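About us

Coltum supplies takeaway cups, lids and straws to small cafés, juice bars and market stalls. We sell cold cups only. There are 17 people here, most of them in the warehouse at Claston and the rest in the office upstairs.

The business began with one size of cup and one customer, a bubble tea counter that kept running out of stock between deliveries. Bohdan Vasylenko was driving a van for a catering wholesaler then and started bringing cups out to them in the evenings. He still runs the company and still does the Votmont delivery round himself in January, when the other drivers take their leave.

What we sell

We keep clear plastic cups in short, medium and tall sizes, with lids to match, and straws in plain white. We stock 18 lines in all. We used to carry more, including hot cups and soup tubs, but they took up half the racking and we were never very good at them.

Lids cause more trouble than anything else in this trade. A flat lid is fine for iced coffee, but most of our customers put something on top of the drink, and for that you want a dome. A dome with a sip opening will do for drinking with or without a straw. If you serve thick drinks, ask us about the opening before you order, as a wide straw won't go through a small one.

How we choose a cup

Before we take on a new size we put water in it. The cup goes on the desk with its lid on, next to the sizes we already sell, and people in the office pick it up, tip it and carry it about. Water shows a poor fit quickly, and it is easier to mop up than mango juice. We also look at how the sizes stand next to each other, because a customer paying extra for the next size up should be able to see the difference from the other side of a counter.
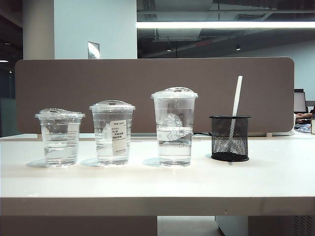 Mühlbauer wrote to us after a first order to say that the medium was the one that sold, that the short one was mostly bought for children, and could we please stop sending equal boxes of all three. We changed the starter box because of that letter. It now has twice as many mediums as anything else, and you can swap the sizes about if you ask when you order.

We don't print cups. Several of our customers have a stamp or a roll of stickers, and plenty of shops print an order label and put it on the front of the cup so that drinks don't get mixed up. Put labels on before you fill. A cold cup gets damp on the outside and the label slides.

Straws are sold separately, and we ask for the cup size when you order them. In a tall cup the straw should reach nearly to the bottom and still stand well clear of the lid. Too short and it drops inside, and then the lid has to come off at the counter with a queue waiting.

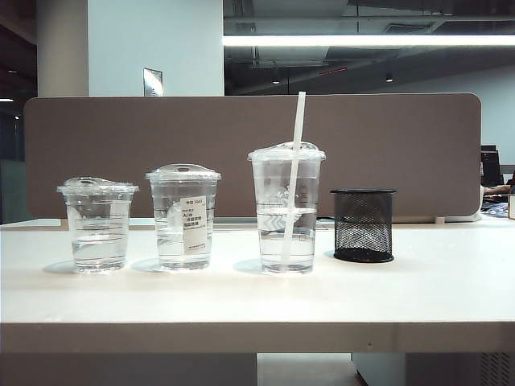

Samples are free. Tell us which drinks you sell and we will send a few cups of each size with lids and straws, and you can try them with your own recipes. Please do try them with ice. The amount of ice changes how full a cup looks more than people expect, and we have had customers move down a size after a week of samples.

Orders and deliveries

Orders placed before noon go out the next working day. The smallest order is one box. Delivery is free on orders over £90, and below that we charge £7 wherever you are on our rounds. You can also collect from Claston, where the loading door is at the back, past the tyre place. Ring the bell twice.

If a box arrives crushed, keep it and ring us. We will bring another on the next van and take the damaged one away.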